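Oana Hodoroagă has spent the spring teaching a robot hand to take things from people, and she says the people are the hard part. "They let go too early. They're being polite." At Onora, each task is shown to the machine 200 times by remote control. Her colleague Damir Hoxha drives; she hands things over. By 25, she says, he has stopped chatting. By 74 he has opinions about her wrist.

Does it learn? "It learns Damir," she says. "He hesitates before he closes the fingers, so now the robot hesitates too. We spent most of June trying to get that out of both of them."

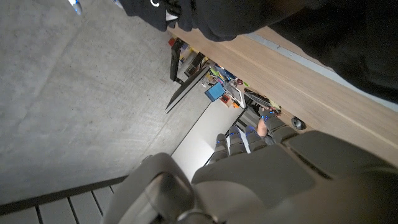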